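Teaching a Simulated Arm to Tidy a Kitchen Counter by Remote Control
Project report, Munther Karam
January 3, 2026 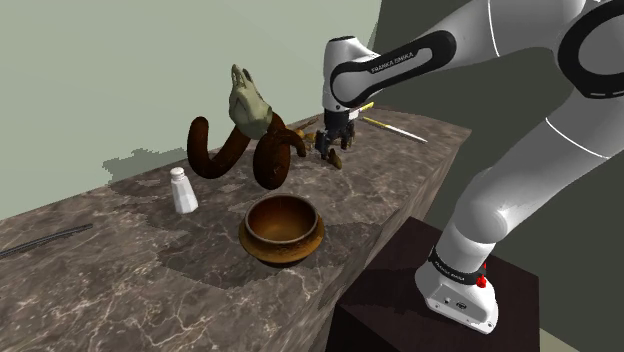

My project started with a question I couldn't let go of after our second robotics class: how much of a teleoperated demonstration is the task, and how much is just the person driving? I figured the quickest way to find out was to be the person driving, a lot, and then look hard at what I'd recorded. So I spent most of the term steering a simulated Franka arm over a kitchen counter, picking things up and putting them where they belong. I called the simulator setup Stukelo (it was the name of the folder and it stuck). The job I ended up caring about most was the little cluster of brown pieces right under the gripper near the back edge of the counter. I wanted them moved into the brown bowl, one at a time, without knocking over the salt shaker behind it. Sounds easy! It took me weeks to get decent at it.

How I drove the arm

I tried two controllers. The first was plain keyboard control, with keys for left and right, forward and back, up and down, plus a few more for turning the wrist. It's cheap and it works, and I hated it. Every move comes out as a straight line followed by a stop followed by another straight line, so the recordings look like somebody walking through a dark room with their hands out. The second was a handheld controller that tracks where your hand is and sends that to the arm. My script for it is called Moussa. You squeeze a trigger to "grab" the arm, move your hand, and let go when you run out of reach, kind of like lifting a mouse off the desk and putting it down again.

Moussa was a huge improvement, but it came with a problem I hadn't planned for. When you let go and re-grab, your hand is never at quite the same angle as before, and my first version of the script passed that difference straight to the wrist. The gripper would twitch. On a real arm that would be scary, and in simulation it just flings a brown piece across the counter. I fixed it by storing the wrist angle at the moment of the grab and only sending the change from there. I lost a whole weekend to that bug and the fix was four lines.

I also turned the speed down. My instinct was to let the arm keep up with my hand one to one, but I shake more than I thought I did, and the shaking goes right into the data. Scaling my hand movement down by half made everything calmer. It meant more re-grabs, which was annoying, but I'd take annoying over shaky.

What I recorded

I kept 100 demonstrations for training, all with Moussa. Each one covers a single piece: move above it, come down, close the fingers, lift, carry it over to the bowl, open. I threw away any run where I dropped the piece and couldn't get it back, and I kept the ones where I dropped it and did get it back. More on that further down, since it turned out to matter more than anything else I did.

For every step I saved the joint angles, the gripper opening, the view from a fixed camera, and the command I was sending. The longest run is 2542 steps, which is embarrassing. I got a piece wedged against the outside of the bowl's base and spent ages trying to nudge it free. I left that one in for a while, and then took it out when I noticed the trained policy had picked up a habit of hovering next to the bowl and doing nothing.

A logging tool I wrote, Meter, put a time stamp on each grab and release so I could see where I was slow. I expected the picking to be the slow part. It was the carrying! I was so worried about clipping the rim of the bowl that I'd go way up, creep sideways, and then creep down. Once I saw that in the plots I made myself practice the carry by itself with an empty gripper, and my runs got a lot smoother after that.

Training

The learning part is plain behavior cloning. The network sees the camera view and the joint angles and tries to guess the command I would have sent. I won't pretend I did anything clever there. I used the small model from the class handout, and the only thing I changed was having it predict a short chunk of upcoming commands in one go. Predicting one command at a time gave me a policy that dithered. I think that's because I paused a lot just before closing the fingers, and from a single moment you can't tell a pause from being finished.

To make the policy less brittle I moved the objects a little between recordings. The bowl shifted, the salt shaker shifted, and the pieces got scattered in slightly different ways. I didn't move them nearly enough, as I found out in testing.

How it did

I trained two versions, one on every run I'd kept and one on only the clean runs with no drops. I was sure the clean one would win. It looked nicer for the first few seconds, very tidy, straight down to the piece. But if the fingers closed slightly off and the piece slipped, it carried nothing over to the bowl, opened the gripper politely, and stopped. The messy version went back for the piece. Not every time, and sometimes it went back for the wrong one, but it had clearly seen a person mess up and recover, and it had something to copy.

Moving the bowl farther than I ever had while recording broke both of them. They'd head for where the bowl used to be and let go over bare counter. I tested 7 bowl positions outside the recorded range and got a piece in the bowl for 2 of them, and I suspect one of those was luck.

The salt shaker survived better than I'd feared. I had always steered wide of it, so the policy did too, even when a shorter path was open. That was a nice surprise and also a bit of a warning, as the policy doesn't know anything about salt shakers. It knows where I don't like to go.

Depth was my biggest headache from start to finish. Looking through one fixed camera, I honestly could not judge how far the fingertips were from the marble, and in early runs I'd either close on air or press into the counter. Adding a second view on my screen (just for me, the policy never got it) fixed my driving. It also gave me an unfair advantage over the policy, which had to guess at something I could plainly see. If I were grading my own project I'd take points off for that one.

Things I'd change

I'd give the policy the same views I had. I'd record on more layouts and fewer repeats of each, and I'd start that on day one instead of adding it when I was already tired of the task. I'd also get other people to drive. All my demonstrations have my habits baked in, the high carry and the little pause before closing, and a classmate's runs would probably look quite different.

I'd like to try guiding the arm by hand as well, on real hardware, where you hold the arm and just move it through the motion. We have a half-finished plan for that under the name Prirkard, starting in March if the lab schedule works out. My guess is that hand guiding will be faster for the carry and worse for the grasp, because your own hands end up blocking the camera. The first task on the list is the same one, small pieces into a bowl, so I can compare the two sets of recordings directly. The code for Moussa and Meter is in the class folder, along with the recordings, including the terrible long one.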